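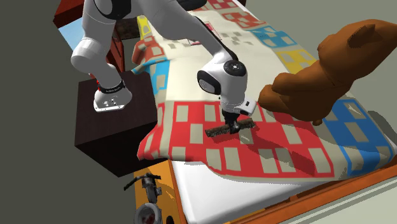 Patchwork blanket and teddy bear

Grondlow Quilt Care: your questions

Can I wash an old patchwork quilt at home?
Usually, yes — but do test each colour first with a damp white cloth, and be patient with reds. Angharad Llewellyn soaks hers in the bath for 60 minutes, and then lets it dry flat.
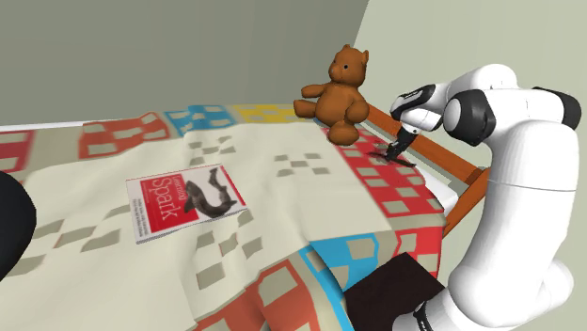
How often should I air it?
Every 2 months suits most quilts, dear reader, and a breezy November morning will do very nicely indeed.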